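12/02/2019

I have been meaning to write down how we do the bread for a while. Zyanya asked me for it in July and I sent her a message so short that she rang me up to ask what half of it meant. So this is the longer version.

We get through a lot of bread at the Norkesow lunches. Cauã Prado does the ordering and I do the putting out and the packing up at the end. The packing up is the part people want to know about, as the rolls go home with whoever is there, and they used to go home in a poor state. I have seen a very nice bun turned flat as a beer mat at the bottom of a rucksack.

## The bags

For a long time we used the thin carrier bags from under the sink. They are no good for bread. It sweats in them, and they fall in on themselves so you need one hand to hold the bag open and one to fill it. Then we tried plain brown sandwich bags, which are fine for one roll and useless for four.

What we use now are small paper gift bags with string handles. I bought a pack of 50 from Mansour, the party shop near the station, thinking they would do for the summer fair. We used a few there and the rest sat on top of the cupboard until Cauã got one down and put his rolls in it. They are stiffer, they look decent, and people bring them back. I would say we get three uses out of each before the handles go.

The handles are the weak point. They are only knotted on the inside, and if you lift the bag by one of them with a full load the knot pulls through. Lift from underneath until you are out of the door.

## Laying out and packing

Everything starts on a tray. I don't like taking rolls straight out of the supplier's box, because you can't see what you have and the ones at the bottom get forgotten. I tip them out gently and put the round buns at one end and the long rolls at the other, though they never stay that way once people have been at them.

The order I pack in is this:

1. Stand the bag up and open it fully, with your hand right down inside to push the corners out. If it won't stand, lay it down tilted next to the tray with the mouth open. I find this easier with long rolls anyway.
2. Put the yellow bread in first. The pieces are a good shape for the bottom and they don't mind a bit of weight on them.
3. Round buns next, one at a time, with the flat side down. Hold them by the sides. If you pinch the top you leave a dent, and it stays there. 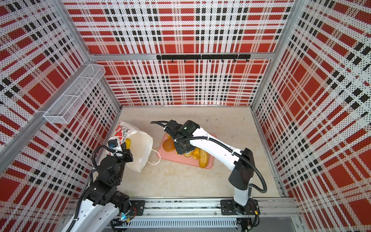 4. Long rolls last, down the side, standing on end if the bag is tall enough.
5. Fold the top over once. Don't tape it. Tape takes the print off the paper and the bag is finished after that.

I leave the handles lying outside the bag while I fill it. If they drop inside you end up fishing for them under the bread.

A bag takes me almost a minute if I am not talking to anyone. Zyanya is quicker but she doesn't bother with the corners.

## Trays

The trays are plastic with rounded corners and a low rim. I would not go back to the deep ones we had from Clalport. Those were meant for cutlery, and you had to reach down into them and always caught your knuckles. With a shallow rim you can come at a bun from the side. Crumbs do get over the edge, but you would be wiping down afterwards in any case.

Wash them in warm water with a soft cloth. We had one go cloudy in the dishwasher and it has never looked clean since.

## Getting it home

Paper is all right for the same day. If the bread is going to be eaten at supper, leave it in the bag on the worktop with the top folded. For the next day I move mine to the bread bin, and anything after that goes in the freezer, sliced first. The yellow bread freezes better than the buns do. The buns go leathery round the outside unless you warm them through for a few minutes, and even then they are really only good for toasting.

Don't put the paper bag itself in the freezer. I did this once and the bottom came away when I picked it up.

Cauã takes his on the bus in a Fitside sports bag, with the paper bag standing upright between his shoes. I have told him what I think about that. He says the shoes are clean.

I am down to the last few bags from the pack and Mansour has changed the pattern, so the next lot will be blue. Zyanya wants the larger size as well. They cost 60 pence more for a small pack, and I haven't decided.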